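Visit notes, Drelbridge, April. Typed up on the train so forgive the mess.

Got there late. Parking lot full, sign for Vakden hidden behind the sign for the tile place next door. Went in through the loading dock in the end, which suited me fine, you learn more from a dock than from a lobby.

Vakden roasts and packs coffee for offices and small hotels. Not huge, 50 people on the books, one building, two shifts. The arms are in the sample room, where they portion beans for tasting and for customer sample packs. Used to be all hands. Scoop, weigh, tip, label, next. On a heavy day 800 portions, and that was before the hotel orders picked up.

Stultent supplied the cells and did the install. Each one is an arm over a plain white table, with a camera down at the wrist. Beans come out in a wooden bowl, same as the tasters have always used. I asked why not steel. Shrug. They like the wood.

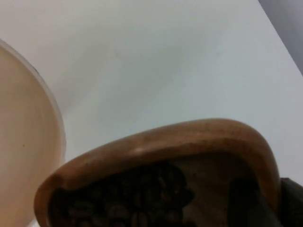

Vol. 7, No. 4

So what changed for the people. Main thing I wanted to know, and I got different answers depending who was in the room.

The wrists, first. Everybody brings up wrists. Scooping all shift is murder on them and the old crew had a drawer full of braces. The drawer is still there, has tea bags in it now. Nobody on days misses the scooping.

The pace is different too. Before, you worked at your own speed and talked. Now an operator looks after more than one cell, so she's up and down the row, and the talking mostly happens at break. Two of the operators said they find it lonelier. One said she gets home with more left in her. Both can be true I guess.

Pay went up one grade for anyone who took the training. The training was a week, and the first half of it was too much slideshow (their words). Most of the real learning was standing next to a cell and figuring out why it had stopped. Stops are mostly small stuff. A bean under the fingers, a container put down a little off its spot, glare off the table late in the afternoon.

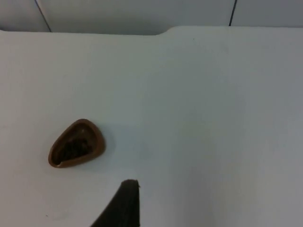
Nights are where it gets touchy. There were seven people on nights before the cells and now there are four. Management says no layoffs, the others moved to days or to packing, and the people I spoke to backed that up. But moving to days isn't free if you have kids and a partner on the opposite shift. One guy took packing just to keep his hours, and packing is heavier work. That part was not in the handout.

Also the tasters. I figured they'd be untouched, they just drink the stuff. Wrong. Portions come so evenly now that they've been asked to run a second table in the mornings. They grumbled about that a fair bit. The coffee was excellent, for the record, especialy the dark one.

Something I liked: the operators can hit pause and rewrite the order of jobs themselves, without calling Stultent. Took a fight to get that. First version was locked and every little change meant a phone call and half a morning gone. The shop floor pushed, the supplier gave in, and stops are down by nearly half since, going by the whiteboard.

What I'd still want to see is a bad day. A visit day is everybody's best behavior, machines included.
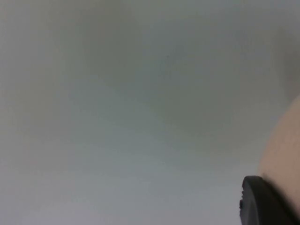

## Next visit

Karamanlidis, the bakery supply place across the river. They're still deciding wether to automate and asked if anyone who's been to Vakden would come talk to their packers. I said yes. Leaving from the station at 8, bring your own lunch, and shoes with a closed toe or they won't let you past the door.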